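Report on a Visit to the Mevent Open Day
Automation and Society, term project
July 2025

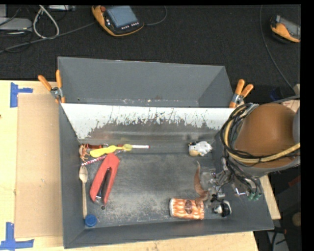
Our group went to the Mevent open day in Cloditz because the flyer said we would see "robots ready for everyday work." My question for this project was a simple one: how much of what a visitor is shown at such an event tells us anything about everyday work? I picked the sorting and picking station because it drew the longest line, and I stayed there much longer than the tour allowed. The arm worked over a big gray bin with a crab toy, a wooden spoon, a blue bottle cap and a large red tool like a stapler all lying in it. That is a fair mix, and I give them credit for it. A bottle cap and a long spoon ask very different things of a gripper. Still, the bin was held with two orange-handled spring clamps and there was plenty of bare floor between the items. My kitchen drawer at home does not look like that.

What we were told

The guide gave a ten-minute talk before each run. According to the talk, the station had made 939 picks since April and only 54 had failed. We wrote this down, and later I did the division. It comes to a failure rate a little under 6 percent, which sounds good until you ask what a failure is. I asked. A pick counted as failed if the item was dropped outside the bin. If the arm closed on nothing and tried again, that was "a retry" and did not go into the total. I asked how many retries there were and was told that this was not tracked for the open day.

I think this is the most important thing I learned on the visit. It does not mean the numbers are false. It means that they answer a question I would not have asked.

What we saw

The run we watched was slow. The arm came down, waited, closed, went up, and sometimes came down again. People clapped at the first good grab and had mostly stopped watching by the fourth. I stayed for all of it. The small flat things gave it the most trouble, and the soft toys seemed to be the easiest. One of the staff stood by the stop button during the run, and I would have liked to hear more about that job than about the arm.

The white sloping panel on the bin is scraped down to gray in vertical scratches. I do not know what made those marks and the guide did not know either. A brochure would not show them, so I was glad to have a picture.

The other stations

The Plerer cart carried empty boxes along a taped line and did it well. We were told it had done 200 laps without a person stepping in. The line had no corners sharper than a gentle curve, and the aisle was roped off. The Thaler screen showed a planning program, but it was a recorded video, so I left it out of my comparison.

Discussion

The handout says 292 visitors signed up for the day. Most of them got five minutes at each stop. In five minutes you can see that an arm is able to pick up a toy. You can't see how often it misses, who sets up the bin, or what happens at the end of a long shift – and these are the things a warehouse or a care home would need to know before it spent money.

I went in doubtful and came out doubtful about different things. The machine was better than I expected with odd shapes. The reporting was worse. If our class goes again, I suggest that we ask for the retry count in writing before the visit, bring our own items for the bin, and skip the talk.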